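House rules for two-armed work: what changes this spring

The revised house rules for the arms were posted on 17/05/2020 and they replace the January set completely. If you printed the old ones and taped them up near your station, please take them down. Two crews were still working from the old sheet last week, and the differences matter.

Most of the text is the same. The parts that changed are the ones about fabric, about hands working close to each other, and about what gets written down after a run. I'll go through those and skip the rest.

Fabric first. The January rules treated clothes as low risk, and gave them one line. Clothes are soft, they don't break, and a dropped shirt hurts no one. That is all true, but it led people to relax about everything else in the room. Of the 16 stop reports we received between the two versions, 6 came from laundry and bed work. In most of those, the item itself was fine. The trouble was a cable that got pulled, or a finger that closed on the bedding along with the garment and then lifted both.

So the new rule says that before a garment is lifted, the operator checks what else is under the fingers. On a bed this takes a moment longer than on a table, as the surface gives way when a hand presses on it and the cover comes up in folds. If the cover lifts with the garment, open the hand, back off, and take hold again. Don't try to shake it loose.

The second change covers both hands working at once. Each arm may hold its own item. Both arms may hold the same item. What we no longer allow is one arm pulling on an item while the other is still closing on it. Dundov's crew asked for this one after a sleeve got wound into a finger joint, and the time spent picking threads out of it was enough to convince the rest of us.

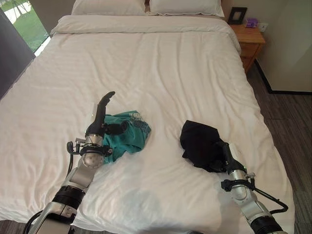 Nazma Weerakoon wrote in to say that the rule on pulling is fine as far as it goes, but it should also cover pressing down. In her view a thumb resting on a piece of clothing counts as holding it, even if nothing has been gripped, and the second arm should wait for that as well. She would like the word "closing" changed to "in contact with."

I think she has a point, and the wording is open for comment until the next revision. For now, please read the rule her way if you are in doubt. It costs very little to wait.

Cables come next. The January sheet said cables should be "secured," and left it at that. Some stations took this to mean tied flat along the whole arm, which is too tight, because the wrist then has no slack to turn and the connector takes the strain. Others left long loops that could catch on furniture. The new text asks for enough slack for a full wrist turn, and no loop that can reach the floor or hook over a drawer handle, a bedpost or anything else that stands close to the work. Turn the wrist all the way in both directions by hand before the first run of the day and watch the cable while you do it.

Rooms with furniture get a short section of their own. Anything small that stands within reach of an arm should either be moved or be listed on the run sheet as staying put. Frames, boxes, lamps and so on. If it's listed, it's part of the setup and the operator is expected to know where it is. Curtains count too. A few people have asked whether windows need to be covered for the sake of steady light. The rules don't ask for it, but do write down if the daylight changed a lot during a session.

Then there is clearance for people. The walking side of the bed or table stays open at all times, with no bins or spare parts parked there. Whoever has the stop button stands on that side. Steinarsdóttir suggested painting a line on the floor, and some sites will do that, but tape is fine.

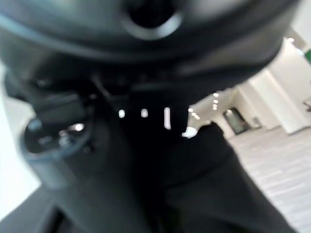

The stop button itself now gets tested at the start of each session, with the arms powered and the hands empty. Under the old rules this was a weekly test. Press it, confirm that both arms hold still, release it, and sign the sheet. If one arm stops and the other drifts, even a little, the station is closed until someone has looked at it. Please don't run with a single arm to save the session. That was tried at Valtia in January and it made the fault harder to trace afterward.

On logging, the old form asked for every grasp, and people either filled it in from memory or stopped filling it in. The new form only asks for stops, dropped items, and anything that was lifted by mistake. Write what happened in plain words. "Left hand took up the cover with the shirt, released, tried again" is a perfectly good entry. "Grasp anomaly" is not, and we got a lot of those.

A note on wear. Grunetti keeps the shared inspection list, and finger pads are now looked at every 2100 cycles. Dark fabric sheds onto the pads more than you would expect, so wipe them between batches and check the hinges for lint while you are there. If a pad looks shiny, report it. Shiny pads slip, and then people turn up the grip force to make up for it – that is how seams get torn.

Grip force has its own limit for clothing now, printed on the back of the sheet. It may be lowered at the station, but raising it needs a second signature.

The full text is in the shared folder as document 1619, with the changed lines marked in the margin. Comments go to the usual address. Please give the section number when you write, as several of last round's comments could have applied to three different places and we had to guess.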